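Before You Let a Robot Fill the Cups: Kitchen and Break Room Tips from a Doubter

I run the staff kitchen and the serving counter at Bomport, and since August I have also been the person who cleans up after an automated drink arm. The sales pitch from Dornonach said it would "free up" my people. Free them up for what was never spelled out. I have kept my own notes, and the tips below come out of them. If your workplace is thinking about handing the iced drinks to a machine, read these first and then go argue with whoever signs the order.

Start with plain water

Never train a crew, or test an arm, on anything with sugar in it. Water and ice will tell you all you need to know. Cold drinks are harder than hot ones in my book. Ice moves, it floats where it likes, and it changes size while you stand there. A person pouring makes up for that without thinking. Kathleen Madigan worked our counter for years and could fill a cup by the sound of it. I would like to see that line in a brochure.

Use the thin clear cups you plan to serve in, too. Ours came through the demonstration in thick tumblers, and the thick tumblers went home with the salesman. A ridged plastic cup gives when you squeeze it, and if it is full, the give has to go somewhere.

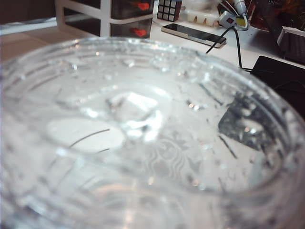 Clear the desk before the machine starts

People leave phones, chargers and laptops wherever there is room. When Vlasta Oravec carries a drink past a laptop, she holds it away from the keys and watches it. I don't trust an arm to have that instinct, whatever the manual says.

Pick one spot for drinks and keep everything with a plug out of it. Run cables along the back, up off the surface. A strip of painter's tape makes a good border and peels off clean. If there isn't a bare patch as wide as a dinner tray, you don't have space for the machine. Ours was put in over my objection on that point, and I still bring it up.

Leave headroom

Fill the cup with water to an inch under the rim, at most, and go lower if ice is going in after. Ice first and water second is the better order. Whoever set ours up at first had it backward, and it took Gunnlaugur Zoëga two calls to get it changed, which he made on his lunch break. Put that in the column marked "time saved."

A heap of ice looks generous and it is a nuisance. It slides when the cup is moved, and it melts over the side if the cup sits.

Write labels that survive a wet cup

Paper labels on cold plastic curl at the corners. Wipe the cup bone dry, stick the label on while the cup is still empty, and press from the middle outward. Use pencil or a permanent marker. Ballpoint skips and gel ink runs. Keep the label high up, where fingers and puddles don't reach.

Keep a towel within arm's reach (a human arm)

White tabletops hide water. You find it with your sleeve or with the bottom of a folder. Bend down and look across the surface toward the light, and the shine will show you where the edge is.
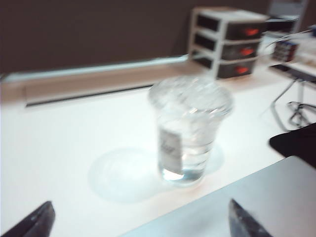
Blot first, from the outside in, and then wipe. Wiping first only makes a small puddle into a large one. Lift the cup and dry its foot before you set it back down, or you'll have a ring in a minute. Microfiber for the last pass, old cotton for the first. We went through 50 cotton towels in the first month, and I put in for them under "equipment," as they plainly were.

Check behind storage drawers and under any ledge at the back. Water gets into a thin gap and stays there until it smells. A folded index card wrapped in a cloth will go in where your fingers won't.

Count the new chores

The Dornonach people said the arm could do 700 drinks between services. Fine. Someone still has to stock cups, bag the old ice, straighten labels, dry the table and stand near the stop button. Here that someone is Treasa Brophy, who used to spend those hours talking to the people she served. She does 8 small jobs now where she did one whole one, and her pay slip reads the same.

So keep a sheet of paper taped inside a cupboard door. Each time a person steps in, write down the job and the minutes. Don't let the supplier keep that record for you. Randi Blomqvist upstairs wanted to see only the machine's own report, and the machine's report has no line for mopping.

Save the hand skills

Have everyone on the crew pour by hand for one shift a week, even if the arm is running fine. New hires should learn the cup before they learn the screen. When ours is down for service, the queue still comes at noon and it is still thirsty.

Drying cloths go on the rail, never in the bucket. Change the water in the bucket at two.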